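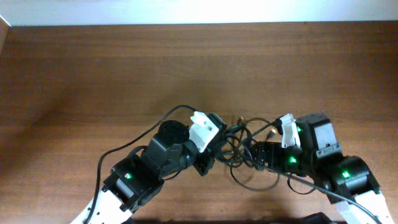
The **Odgate Pair** is a tabletop robot cell with two small arms that face each other across a shared work area. Each arm is a chain of black servo modules joined by white brackets and ending in a gripper. It was developed at the Hirnus workshop by Sze-wing Fang and Halina Kalinowski, and it is a wonderfully easy machine to take apart and learn from!

## Setup

The arms are placed so that their grippers can almost touch at the center of the table. Every servo has its own address, set one at a time before the chain is connected, and a green LED lights when the module has power. Zeroing both arms takes a practiced user 19 minutes.

## Care

Cables are the part that needs the most love. They run along the outside of the arm and need enough slack for the wrist to turn fully, but long loops can snag between the grippers. Kalinowski's manual calls for a cable check every 200 hours and new wrist gears after 3,000 (the elbow gears often last far longer). A dead servo can be swapped without removing the arm from its base.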